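### 2.3 Does the machine metaphor explain anything?

Popular writing on health still likes to call the body a machine, with the heart as pump, the joints as hinges and the brain as control room. We doubt that the comparison does the work claimed for it, and this section tests it against one plain case: how people keep warm.

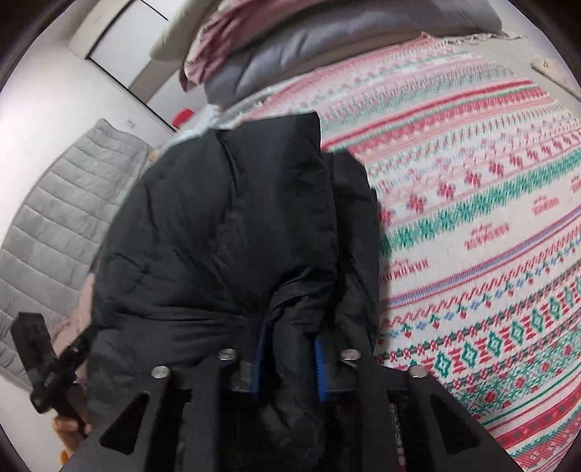
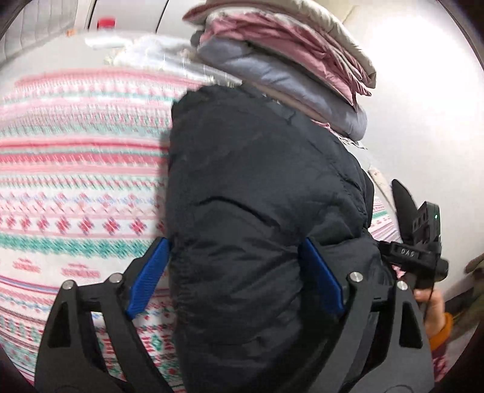 **Figure 2.** A black padded garment on a patterned bed cover, two views.

Sutherland, a health education charity, gave us 101 leaflets on cold weather and the body. Of these, 88 used a machine word (engine, boiler, thermostat, fuel) at least once. Only 70 went on to say what the word was meant to explain. The rest simply dropped it in and moved on, which suggests decoration to us.

The thermostat is the strongest of the four, and it is still weak. A thermostat on a wall has a single setting and a switch. The body has no single setting that we can point to. Its temperature drifts through the day, climbs in fever, and is defended by shivering, sweating, changes in blood flow and, above all, by behaviour. A cold person fetches a coat or shuts a window. The leaflets hardly mention this, perhaps because boilers do not fetch coats.

Supporters will answer that a metaphor need only be useful. We asked for evidence of use and found little. The Jeton reading trial, often passed around in support, gave readers a leaflet with or without machine wording and scored them out of 100. Both groups had a median of 75. Its authors call this "promising". We cannot see why. The trial also had no follow-up after June, so it says nothing about what readers remembered by winter.

We accept that the metaphor may help a teacher get through a first lesson on the heart, where pumping is a fair account of what happens. Our quarrel is with stretching it to the whole person. Section 2.4 looks at the claim that fatigue is a kind of low fuel, where the evidence is thinner still.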